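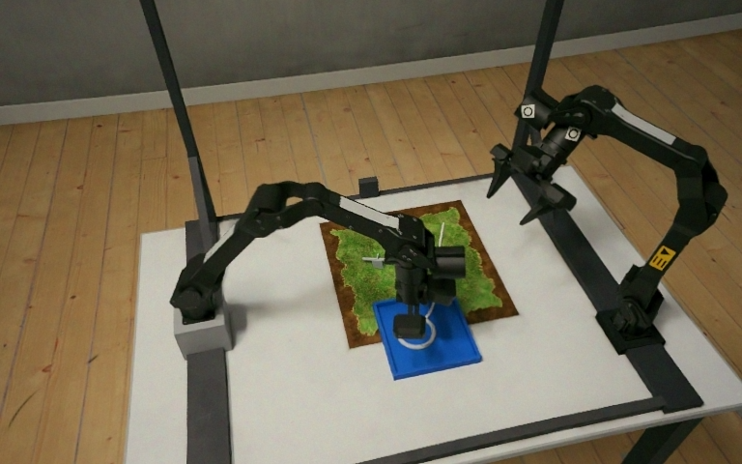
Cable in tray: planner stalls at the loop

awojcik
Two-arm cable task in sim, Tumix planner. One arm goes down to the loop in the blue tray and the other stays up. Out of 297 runs, 28 time out right at grasp. Anyone seen this?

pelletgrub
Contact stiffness. Drop it and rerun.

awojcik
Tried that. Same count, and the cable sinks into the tray floor.
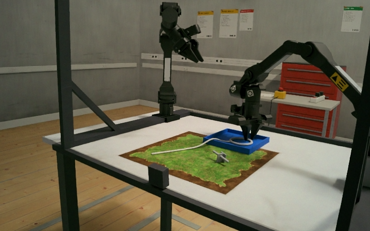
The timeouts all come after the fingers reach the cable, so I doubt it's reach – the log shows a valid IK solution every time.

onum_fan
Disagree with pelletgrub. The raised rims are probably in your collision set with too much padding. Mine was the same until I cut it.

pelletgrub
Padding would fail at planning, before the descent.

onum_fan
Not if he replans on contact.

awojcik
I do replan on contact. Will try less padding tonight and post the log.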